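Wood Grain and How People Choose Tables
Baldur Bach, Bildale

4. Results
We handed out 100 survey forms in April and got 21 back. Most people said they look at color first and grain second. Price came third. Five asked whether the finish could be cleaned with plain soap.

A reddish-brown or medium-brown wood finish with the grain running sideways was the one picked most often. 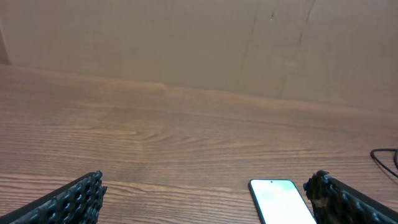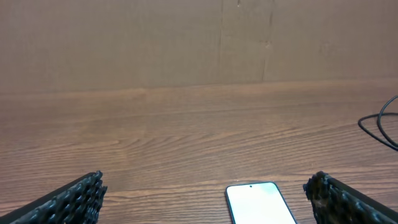
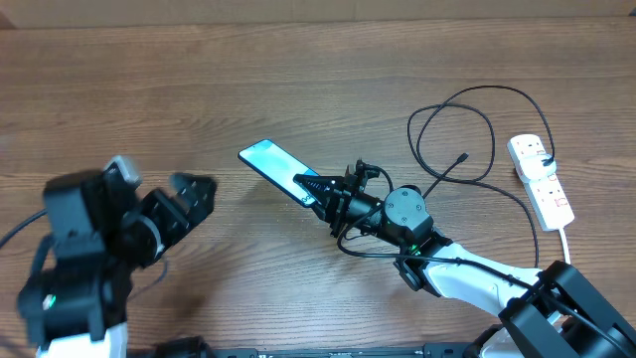 5. Sources
Ultavby store catalog, page 282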